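Search this forum Go

Steaming buns in an electric pot: spacing and lid drips 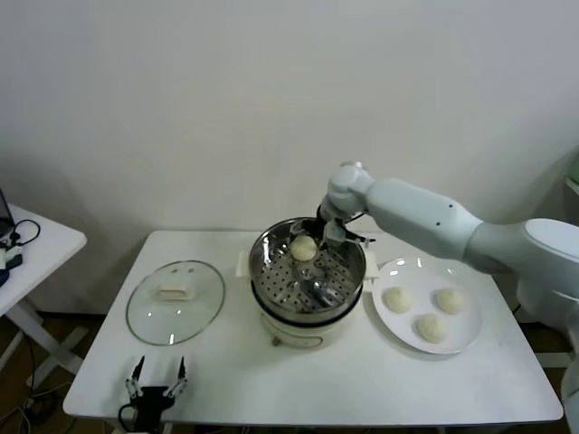 One bun in the basket, three still on the plate, lid off to the left.

doughfoot
Posted February 27, 2020
I have an electric pot with a steel steamer basket on top and one knob on the front. My buns taste fine but the tops come out wrinkled, and a few get wet yellow spots. Dough is plain white, no filling. How many do you put in at once, and do you do anything about the lid?

Rusell_kitchen
Wet spots are lid drips. A flat glass lid collects water and drops it straight down. Tie a dish towel around the lid and keep the ends up on top, away from the base.

mdonati
I never use a towel. I start with cold water and leave the lid cracked with a chopstick for the last two minutes. Wrinkling is usually from pulling the lid off too fast at the end. Turn the knob off, wait five minutes, then open.

comdale58
Disagree on cold water. I tried both ways in September and the cold start gave me flat buns every time. Boil first, then load.

mdonati
Then your dough was over-proofed before it went in. Cold start gives them extra rise time, so you have to shorten the proof.

comdale58
Maybe. I still get better results with boiling water.

doughfoot
What about sticking? The basket floor is all small holes and the dough gets pushed into them.

Rusell_kitchen
Parchment squares, one under each bun. Put them on before the second proof so you lift the paper and leave the dough alone.

vitale_b
Cabbage leaves work too. On spacing, leave two fingers between buns and keep them off the wall of the basket. They grow more than you expect. What wattage is the pot? Mine is 900 and takes a while to recover after I open it.

doughfoot
Label says 1000. I'll try the towel and the parchment first, then the cold start.

Comments (3)

wurkton223: Towel fixed mine. Use a thin one, the thick ones hang down and touch the buns.

Marisa Donati: Still say wait the five minutes.

pat811: Does the same timing work for frozen buns?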